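Hi Ilse,

Progress note for the gripper comparison, as promised, before I get buried in the next batch. The simulated bench is up and running, and we now have 2 grippers loaded on the same arm model: the Clevier one with the small white tips, and the Gerkix. Same controller for both, so any difference should come from the fingers (fingers crossed on that!).

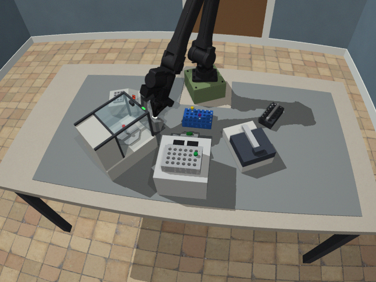

**Gullavico, Lab Automation Team**
Report by Arnout Peeters, 25 March 2020

Each gripper gets 15 tries per task. Reaching into the glass enclosure is still the hard one. The planner likes to bring the wrist in over the top edge, and I've spent far too long nudging waypoints so that big black wrist stays off the glass. The Clevier tips are better in there, I think, but I want the full set of runs before I put that in writing to Van Wijk.

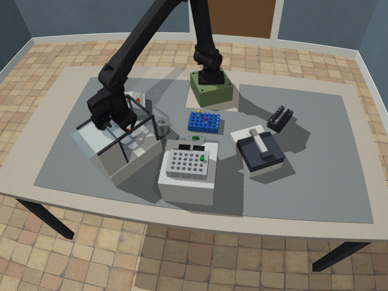 The tube rack has been much kinder to us. I fixed a silly offset in the cap heights (my fault, wrong units) and both grippers now line up nicely over the wells. I'd like two more weeks on this part so we can add a spinning cap task.

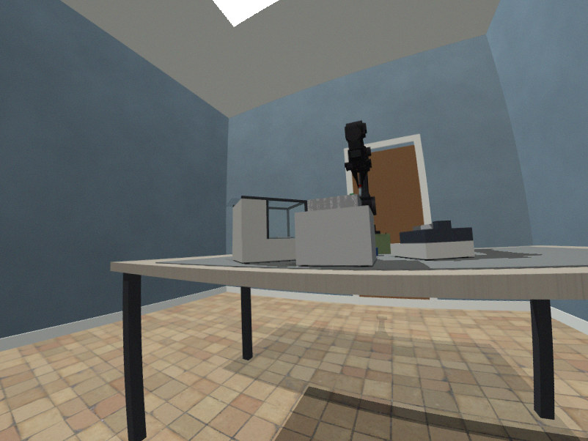 Camera placement is the other thing I've been playing with. I tried a really low view, near the floor, thinking it would help with checking heights. Well, the big gray box hides the lower part of the arm from down there, so we lose the wrist right when we need it. I'm going back to the high views for scoring and keeping the low one for debugging only.

Budget is fine. The full comparison should be in your hands by September.

Arnout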